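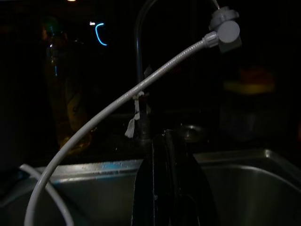
Fasil Feyisa asked after the last session whether a carbon block removes hardness, given that the kettle at home still scales up with a cartridge fitted. It does not. Calcium and magnesium are present as dissolved ions and pass through activated carbon almost unchanged. Scale is a matter for ion exchange or reverse osmosis, covered in Unit 6.

Unit 5. Adsorption at the point of use

5.1 Mechanism
Activated carbon holds organic molecules on its internal surface by weak attractive forces. Free chlorine behaves differently: it reacts with the carbon and leaves as chloride. The two processes are often lumped together in product literature – keep them apart in your lab reports.

5.2 Contact time
Empty bed contact time (EBCT) is bed volume divided by flow rate.

Worked case: bed volume 158 mL, flow 30 mL/s.
EBCT = 158 / 30 = 5.3 s

Halving the flow doubles the EBCT. The bed volume includes the spaces between grains, so the true residence time is shorter than the figure above.

5.3 Breakthrough
Plot outlet concentration over inlet concentration (C/C0) against volume treated. The curve stays near zero, then rises as the mass transfer zone reaches the outlet. A faster flow stretches the zone and brings breakthrough forward. Set the end point before the run, not after it.

5.4 Stagnation
Water left standing in a cartridge has no chlorine residual and may support bacterial growth. Flush before sampling and record the flush volume.

Reading: Laxdal, course notes, pp. 6–29. The Hafstein data set is needed for Problem 3.

Problem 3 is due 04/11/2025. Submit to Sofia Pacheco. Units on both axes.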